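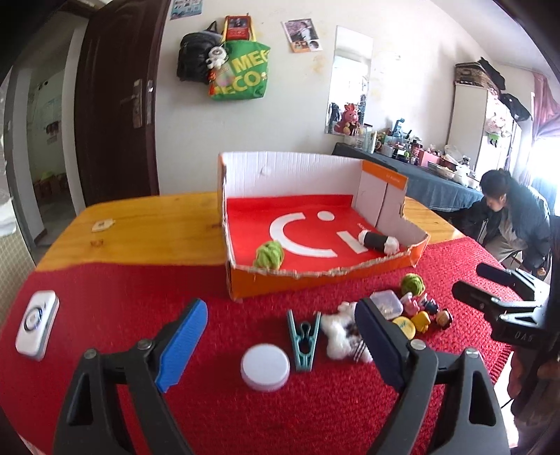

Small things on the red tablecloth, with the white plush toy between the open jaws.

Half-Day Charters Out of Ayala: What First-Timers Get For Their Money
Student project report, 2025-08-16

I picked this topic because my family has been going out on half-day fishing trips since I was little, and I always wondered why some people come back to the dock grinning and others look like they want a refund. My course let us choose any small local business for the summer project, so I went with the charter boats at Ayala harbor. There are two outfits that take walk-ups there, Tendisine and Clorklow, and both of them were nice enough to let me hang around and bother their customers (thank you!).

What I wanted to know

Mostly I wanted to find out what people who had never fished offshore expected from a trip, and whether catching a fish was really the thing that made them happy. I also wanted to compare the two boats. They charge the same for a half day, but Tendisine trolls along the drop-off for bigger fish and Clorklow anchors over the reef and does bottom fishing, so it's a very different morning depending on which sign you walk up to.

How I did it

I made a one-page survey and handed it out at the dock when the boats came in. I got 128 of them back, which was way more than I hoped for. A few were too soggy to read in places, so I used whatever answers I could make out. I also rode along on both boats, two trips on each, and took notes until my hands got too slimy to hold a pencil.

The survey asked whether you'd fished before, what you caught, how you felt (seasick, bored, sunburned, great), and whether you'd go again. There was a blank space at the bottom for comments, and people really used it. One lady filled the back too, mostly about the sandwiches.

What I found

The reef boat had more happy beginners. On Clorklow almost everybody got a bite in the first 20 minutes after we anchored, even the kids, and it didn't seem to matter that most of the fish were little snappers you could hold in one hand. People like feeling that tug! On Tendisine there was a lot of waiting. My first trip with them we trolled for most of the morning before a line went off, and then it was one mahi and everybody took turns on the reel. The people who had fished before loved it. The first-timers wrote things like "long" and "pretty but long."

Seasickness was a bigger deal than I expected, and it went the other way. Sitting at anchor in a swell is rough on your stomach, so Clorklow had more folks hanging over the rail. The crew hands out ginger candy but not until somebody already looks green, and I think they should pass it around before leaving the harbor.

The comments brought up a thing I hadn't put on the survey at all, which was the crew explaining stuff. If a deckhand showed people how to let the line down and what a bite feels like, they said they'd go again even if they caught nothing. I wish I'd made that its own question.

The gear

Both boats use Trumov rods and reels for guests. The Clorklow ones are lighter, with 30-pound line, and a ten-year-old can manage one fine. The trolling rods on Tendisine sit in holders and are too heavy for smaller kids to hold by themselves, so somebody has to help. Neither boat says that on its sign, and I think parents would want to know.

Problems with my project

I only surveyed in summer, when the water is calm and the customers are mostly families. The captains told me November is a whole different crowd, with more serious anglers and worse weather. Also, I'm pretty sure people who had a miserable time walked right past me to the parking lot — I would have too.

What I'd suggest

Put up a board at the dock that says which trip is for what. Something like "lots of small fish, may rock" and "fewer fish, bigger, more waiting." I'd also knock 10 dollars off for kids on the trolling boat. I showed both crews a draft of this and Clorklow is already painting a board. Tendisine said they'd think about the kid price.

Search this site Enter keywords Go
Contact the class page | Copyright 2025 | Back to top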